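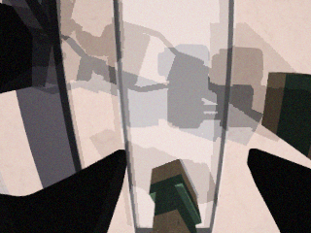 Paredes, 4th February

Does massage lower the heart rate of an old dog, or only mine?

Posted by Gasomora

Good evening to all. I have a mixed breed dog, 11 years old, with stiff back legs. Since January I give him a slow massage on both sides of the spine before he sleeps. I count his heartbeat with my hand on the chest, before and after. Before it is usually higher, and after the massage it is lower, but not every evening. My sister thinks that he becomes calm only from lying down, and the massage has nothing to do with it. How can I know which of us is right? I do not want to buy expensive equipment. Also I would like to know if it is a risk to press on the neck, as I have seen in some videos.

Posted by Renasska

Your sister has a good point and you can test it at home. On some evenings do the massage, and on other evenings only sit beside him for the same time, with your hand resting on him but without moving it. Decide before you start which kind of evening it will be, for example with a coin. If you decide by his mood, the numbers will be worth little.

Please take the count always in the same way. I let the dog lie down for some minutes first, then I count for a full minute, 3 times, and I write the middle value. Counting for 15 seconds and multiplying makes every small mistake bigger. Remember also that the heart of many healthy dogs goes a little faster when they breathe in and slower when they breathe out, so a short count can deceive you.

One dog cannot tell you about all dogs, but he can tell you about himself if you have patience. I would continue for all of February before looking at the result.

About the neck: I would not press there. The windpipe and large blood vessels are in the front of it, and an older dog may have pain in the neck that you do not know. Ask your vet to show you with his or her own hands how much pressure is correct. For stiff back legs I would ask for an examination in any case, because massage does not replace treatment for the joints.

Posted by Mumari

My dog falls asleep when I do the ears. I never counted anything. If he likes it, continue, and if he moves away, stop.

Posted by Gasomora

Thank you both. I will do it with the coin, and I leave the neck alone. The appointment with the vet is already made.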